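Room Tidying and Sorting Assistant (part-time, fixed term)

Yurchenko Household Services, Sevcombe site

Yurchenko is hiring 2 assistants to clear, sort and reset a furnished ground-floor room at our Sevcombe site. The work is light to moderate. Floors are marble tile throughout.
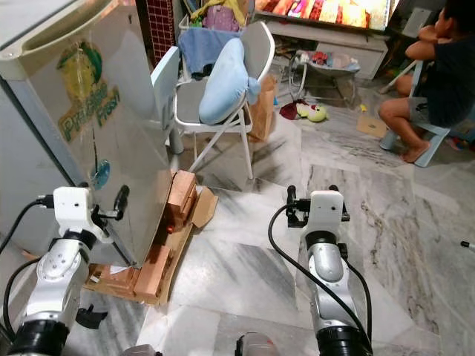
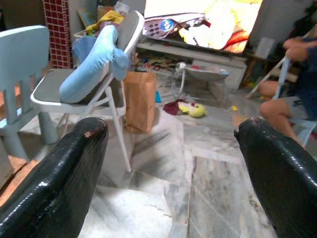
Duties

Sort mixed clothes and household items by type. Fold, bag or shelve as listed on the shift sheet.
Fold and stack chairs, including the white folding chair with the grey seat. Return cushions to the shelf.
Flatten cardboard. Keep paper bags that are still sound.
Wipe down the small stainless-steel refrigerator. It stands on a wooden pallet base and must not be moved off it. Leave the wooden blocks under its corner in place. Leave the "Pineapple Fresh" sticker on the door.
Sweep and damp-mop the tile, including the strip along the red tiled pillar.

Requirements

Able to lift 17 kg and to kneel for short periods.
Flat, non-marking shoes.
Able to follow a written sequence and record start and finish times.
Previous cleaning or laundry work is useful but not required.

Terms

Pay is $77 per shift, paid weekly. Shifts are four hours, mornings only. Parking is available behind the Flallow building.

To apply

Send a short work history to Nadiia Moroz, Yurchenko, 77 Faltomby Road, Sevcombe. Applications close on 23rd April.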